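Progress report to the Birkano Fund
Were Reading Room, second grant period
Tuesday, August 30, 2022

Hi Erick,

I know you like these short, so I'll try, but it has been a busy stretch and I have a lot to tell you! The big news first: the Saturday bookbinding and repair classes are running, they're full, and I've got a waiting list taped up by the front desk that I keep having to add paper to.

Classes and attendance

When we started in April I figured we'd get the regulars and maybe a few of their kids. We ended up with 40 people signed up for the first course, which is more than the room holds, so Akinyi Nzioka and I split them into two groups (she takes the mornings, I take the afternoons). Each course is six sessions. People start with a simple pamphlet stitch, then move on to a flat-back case binding, and then they bring in something of their own to fix. That last part is what everybody wants to talk about. We've had cookbooks, hymnals, a tractor manual with no spine at all, and one very chewed picture book.

Four people dropped out along the way, two because of work shifts and two who I just haven't been able to reach. I'll try them again before the fall course opens.

Where the money went

Most of the supply line has gone on paper, thread and book cloth. We ordered from Iltusov as planned and the first delivery was fine. The second one came with the board cut against the grain -- you only find out when the cover warps on you -- and they swapped it without any fuss, but we lost a week. I've moved the small amount left over from the furniture line into paste and brushes. If you need that on a form, send me the form and I'll fill it in.

The plain white stock has been the workhorse. We use it for text blocks, for practice folding and for liners, and we go through it faster than I budgeted.

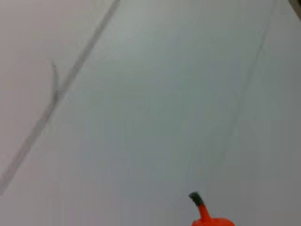 The repair shelf

You asked last time how the repair shelf was doing. Our target for the year was 50 books mended and put back on loan, and we're not there yet. The hinges take longer than I told you they would, and I'm being picky about which ones the beginners get to practice on. Akinyi thinks we should stop taking in paperbacks altogether. I go back and forth. They're what people borrow most, but the glue in the old ones is so brittle that you fix one page and three more let go.

What's next

The fall course is open for sign-ups at the desk. I'm talking to the Prindina school about bringing one of their classes over on a weekday, though we haven't settled on who pays for the bus. I'd also like to buy a second nipping press out of the next payment, if you're OK with that. Right now there's a line for the one we have, and people end up stacking bricks on their books instead.

Receipts are in the envelope with the paper copy of this. Come by on a Saturday if you can -- we'll find you a needle.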